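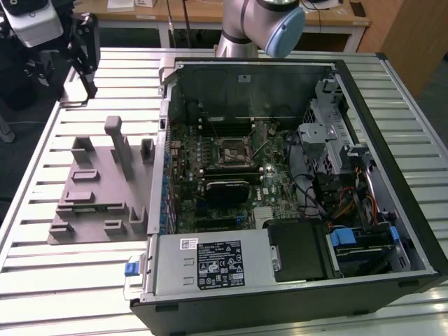 Redação Plorow

Como ler um fundo "verde" antes de pôr dinheiro nele

O nome do fundo não prova nada. "Sustentável", "clima" e "transição" são palavras baratas, e a lâmina comercial foi escrita por quem quer vender. Separe uma hora e abra os documentos chatos.

1. Baixe a carteira completa
As dez maiores posições que aparecem no site não bastam. O fundo Akow, por exemplo, tem 124 empresas, e as petroleiras só aparecem depois da primeira página. Ordene a planilha por peso e depois por setor. 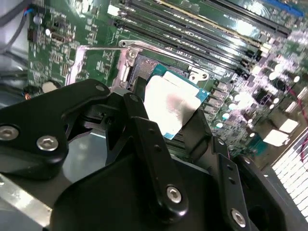

2. Procure a receita, esqueça o discurso
Veja no relatório anual quanto do faturamento vem mesmo de energia limpa. A Tetteh fala em 2000 MW "em desenvolvimento" — expressão que pode incluir terreno sem licença. Em operação são 529. Use o segundo número.

Se a empresa não separa a receita por segmento, eu trataria como zero até prova em contrário.
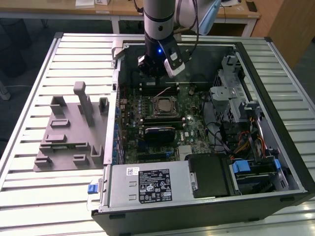
3. Desconfie do selo
Leia a metodologia do índice e veja quem paga pela nota. O Gideo parte de 1431 empresas e exclui muito poucas, e quem responde ao questionário é a própria avaliada.

4. Compare com um fundo comum
Ponha as duas carteiras lado a lado, com as taxas. Se forem quase iguais e a verde cobrar mais, fique com a barata. Refaça a conta em dezembro, com a carteira atualizada.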